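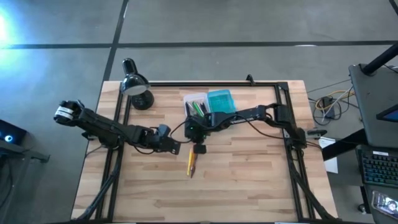
How a Robot Learns to Put Away a Pencil

Putting a pencil into a box is easy for you. You do it without thinking. For a robot it is a hard job, and a group of researchers at the Ondero lab wanted to know the best way to teach it.

Their robot is called Ara. Ara has two black arms, and at the end of each arm there is a gripper. A gripper is the robot's hand. It has only two fingers, and they cannot feel very much.

Why is a pencil difficult?

A pencil is thin, and it likes to roll. One end is sharp and the other is not, so the robot must also know which way the pencil is pointing. If the gripper closes a little too early, it catches only air. If it closes in the wrong place, the pencil turns between the fingers.

Learning by copying

Nobody wrote a long list of commands for Ara, such as "move left, now go down." The researchers used a method with the name imitation learning. Imitation means copying. You learned to tie your shoes in this way, when a grown-up showed you slowly and you tried the same.

First, a person moves Ara's arms from a distance, using a pair of smaller arms. The computer remembers two things: what the camera saw, and how every joint moved. One such recording is called a demonstration. After many demonstrations, the computer looks for the connection between the pictures and the movements. This part is called training. Then the person lets go, and Ara must try alone.

What was the question?

The researchers asked: is it better to show the job always in the same way, or in different ways? They made two groups of demonstrations, with 50 in each group. In the first group, the pencil always started at the same place on the table. In the second group, it started at a new place every time.

Then came the test. Ara had 100 tries after each kind of training, and the pencil was put in places all over the table. With the first training, Ara did the job 23 times. With the second training, it did the job 79 times.

So the number of lessons was the same, but the different lessons helped much more. The researchers think that in the first group Ara learned where to go, and did not learn to look for the pencil.

Can Ara do everything now?

No. When the researchers used a short pencil, Ara dropped it often. They want to repeat the test with crayons, which are thicker, and with a spoon.

Try it at home

Put a pencil on the table and close your eyes. Ask a friend to guide you only with words until you pick it up. Next, let the friend move the pencil, and start again from the same chair.

Words to remember

Gripper: the hand of a robot.
Demonstration: one recording of a person showing the job.
Training: the time when the computer learns from the recordings.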